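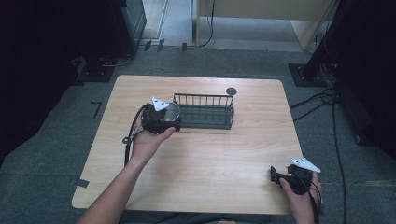 Home News Business Homes Contact

Flat-pack seller Venditz drops the printed manual

2 min read

Venditz, the furniture chain that has supplied a generation of renters with tables and leftover screws, will stop putting paper instructions in its boxes in November. Buyers will scan a code on the lid and follow along on their phones, which they are welcome to prop up with one of the parts they haven't identified yet.

The change starts with 59 products, among them the Skelturus bookcase, whose current manual runs to 374 steps if you count the little drawings of a man frowning. The company says the online version will be shorter. It did not say whether the bookcase will be.

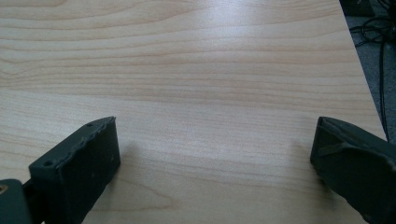 Shoppers without a smartphone can still ask for paper at the service desk, where each store will keep 1,000 copies in a binder system that staff are being trained to use. The training has a printed manual.

Reaction has been mixed. A tenants' newsletter welcomed the end of folded sheets in 11 languages — none of them, it noted, any help with step six — but asked what happens when the battery dies with one side panel up and the other on the floor. Venditz recommends charging the phone first.

Rival chain Vustero said it has no plans to follow. Its own instructions will stay on paper, and its help line will stay open until 9 p.m., with a current wait of 180 minutes.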